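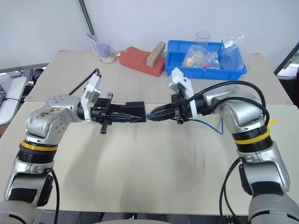
Photo: tidewheel, Dilora user uploads

Kadus aborts when the two grippers get close
Dilora Forum > Motion planning > Two-arm setups

tidewheel
Two arms, one shared table, Kadus 4 for planning. Each arm plans fine alone. When I bring the grippers tip to tip over the middle of the table, the planner stops with code 422 (goal state in collision) before anything moves. I can jog both arms to the same pose by hand and there is clearance. Joint states come in at 300 Hz, the planner reads the scene from Ukelard. I'd like to stop jogging the last bit every time.

mossback_7
What padding do you have on the gripper links? Kadus pads every link by default and two padded grippers will overlap long before the real ones do. Also check that the white brackets are in your URDF in the right place.

tidewheel
Padding is default. Brackets are in the model, but I used the same mount file for both sides.

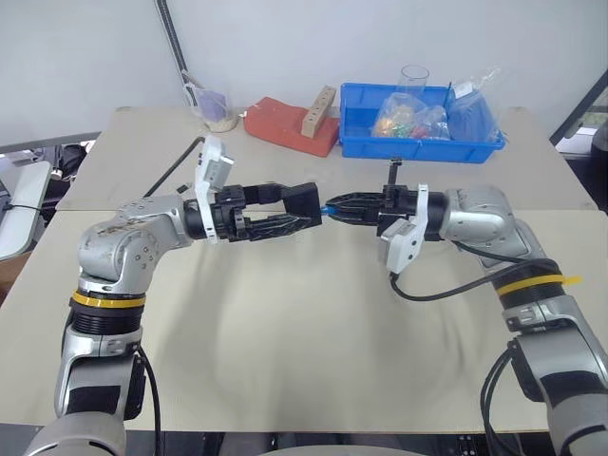 Re: Kadus aborts when the two grippers get close

mossback_7
Your mount file is the first thing I'd fix. The bracket on the left gripper stands up and the right one hangs down. If both sides load the same transform, one of them is wrong in the planning scene, and a box that doesn't exist is sitting somewhere near your fingertips. Flip the roll on the right mount and plan again before you touch the padding.

pelletgrid
Disagree on the order. Set the gripper-to-gripper pair to allowed in the collision matrix and move on. You want the tips to touch or nearly touch anyway. I ran that way on our Warraich controller for most of a summer.

mossback_7
That turns off the check for the whole pair, fingers and brackets and all. I would allow the fingertip links only.

pelletgrid
Fair for the brackets. I still think fixing models to the millimeter is a waste of a Monday.

tidewheel
Flipped the right mount. The 422 is gone for two of my three goals. The third still fails, so I'm splitting the fingertips into their own links tonight. The cables aren't modeled at all - does anyone bother?

pelletgrid
No. Keep a wrist rotation limit and watch them.

mossback_7
I put a fat capsule along the forearm. Crude, but it keeps the other arm out of the loops.

tidewheel
New problem, same table. From one wrist camera the other arm's gripper smears while it's holding the black piece, and Ukelard gives me a pose that jumps around. Blue tray and table seam are sharp in the same image. 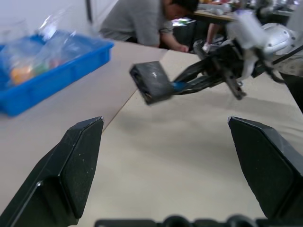

cornerdrill
Can I just lower the speed limit in Kadus while Ukelard is taking a pose?

mossback_7
Set a velocity scale on that segment only, and hold both arms for 200 ms before you accept the pose. Don't change the global limit or your approach moves will crawl too.

pelletgrid
Or shorten the exposure and add a light. Slowing the arms to suit a camera setting is backwards.

mossback_7
Depends on the light they can get in there. I'd try the hold first, it's one line.

tidewheel
Trying the hold at 300 ms to start with. Fingertip links are split and the third goal plans now. I'll post the collision matrix when I've cleaned it up.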